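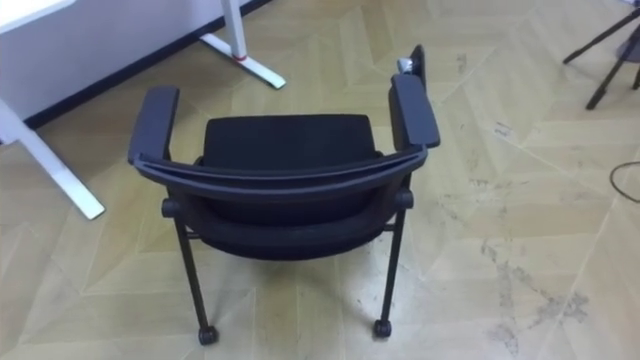

Black office chair seen from behind: backrest, two armrests, rear legs on casters.

Fuvo Chairs — data card

Summary

Fuvo Chairs is a set of 3,085 photographs of office seating in ordinary rooms, with part labels and short written notes. It was put together for people who work on furniture inventories, repair records and part matching. The photographs show chairs where they were found, on the floor of the room in use. None were taken in a showroom.

Version 2 replaces the version released in April. Labels from the two versions should not be mixed, as the part names have changed (see Changes).

Contents

photos/ — colour photographs, one chair as the main subject of each
parts.csv — one row per labelled part
rooms.csv — one row per room, with floor type and lighting
notes/ — free text, one file per chair, not always present

The set covers 292 chairs in 81 rooms. Most chairs appear in several photographs, from different sides. Rear views are common because chairs tend to be left pushed towards a desk, and the annotators were asked not to move them before the first photograph was taken.

Part names

backrest_frame: the band or surround that carries the back. Label the outer outline, including any curve.
back_shell: moulded surface at the rear of the seat or back. Kept separate from the frame even where the two are joined.
seat_cushion: upholstered surface only. If it is seen through a gap in the frame, label the visible area and set partial to 1.
arm_pad: the surface the forearm rests on. Left and right are given from the viewer's side and do not follow the sitter.
arm_fitting: any tab, lever or metal piece at the tip or underside of an arm.
pivot_knob: round boss where the shell or frame meets a leg.
leg: tube, bar or spoke running to the floor.
caster: wheel and housing together.

Desk legs, cables and bins are not labelled. They are left in the photographs.

Colour and material

Colour is recorded per part, from a list of 11 words. Dark charcoal is entered as black. Material is recorded only where it can be judged by eye, and the value unsure is allowed. Poonam Mishra checked the material column against the chairs themselves in the Issahaku rooms. Elsewhere it rests on the photographs alone and should be treated with more care.

Known problems

Black chairs are over-represented. On dark chairs the line between back_shell and backrest_frame is hard to place, and the two annotators, Theophilus Arthur and Dzifa Annan, disagreed on it more than on any other part. Where they could not settle it, both outlines are kept and the column agreed is set to 0.

Arm fittings are small and often missed. A search by Napaporn Saithong found a good number that had been passed over in the first round, mostly metallic pieces next to a dark arm. These have been added. Others are likely to remain.

Front casters are frequently hidden by the seat. A missing caster row does not mean the chair has no caster there.

Shadows under the seat were labelled as leg in a few files of version 1. All known cases have been corrected.

The notes use everyday words and are not consistent. "Arm", "armrest" and "rest" all occur for the same part.

Changes

arm split into arm_pad and arm_fitting
knob renamed pivot_knob
base dropped; use leg and caster
partial column added
Rultano rooms added
duplicates removed, which brought the total down from the figure given in the earlier card

Suggested split

Split by room and not by photograph. Chairs of the same model are often bought together, so a split by chair will still put near copies on both sides. The file split.txt gives the division used by Brakinine for its own part-matching tests.

Use

Free to use and share with credit to Fuvo Chairs. Please do not use the set to judge whether a chair is safe or sound. No load, tilt or height figures were taken, and wear was not recorded.

Corrections go to Tetteh Zakaria, with the file name and the row number in parts.csv. Corrections without a row number take longer to deal with.

Card last edited 29 Nov 2019.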